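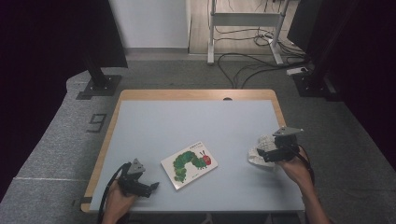 Station 9: hand-held grippers over the work surface, book and cloth set out.

Home Methods Checklists Results Contact

Lenerham Handling Study
Pre-session inspection, hand-held demonstration method

1. Work surface bare except for task objects. Satisfactory. Board book and white cloth only.

2. Book lying flat, cover up. Satisfactory. An off-square angle is permitted under the method; do not straighten between trials.

3. Gripper jaws close fully and release. Satisfactory, left and right. Right jaws to be wiped after every 65 trials.

4. Gripper cables clear of the jaws. Satisfactory. The left cable drapes over the near edge of the table. Operator to check for snagging before each reach.

5. Floor cables behind the table. Action required. Cables are spread across the carpet and under the white desk frame. Bundle and cover before the September block.

6. Power strip. Acceptable for now. Move off the carpet when item 5 is done.

7. Support post base plates. Fasteners to be checked for tightness by the Fesa technician.

8. Floor tape. Satisfactory. Replace at the first sign of lifting.

Comments: The session plan remains at 400 trials, with a rest of 12 minutes after trial 215. Trials in which the cloth touches the book are to be kept and coded as contact, following the Räsänen protocol. Item 5 stays open until re-inspected.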